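Review: Kurnard storage cabinet
By Veerle Kuipers, July
2 min read

The Kurnard was assessed in our records office, where it replaced two older filing units. Assembly took 28 minutes with the tools supplied. The printed instructions are clear — the Altora model reviewed previously had none — and all fixings were present.

Drawers run smoothly and close fully under load. After 18 weeks of daily use, Maarten Smits reported one loose handle, which was tightened without difficulty. The open lower compartment is convenient for boxes but offers no protection from dust.
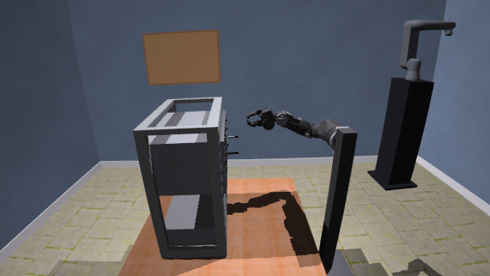 Verdict
Recommended for general office use.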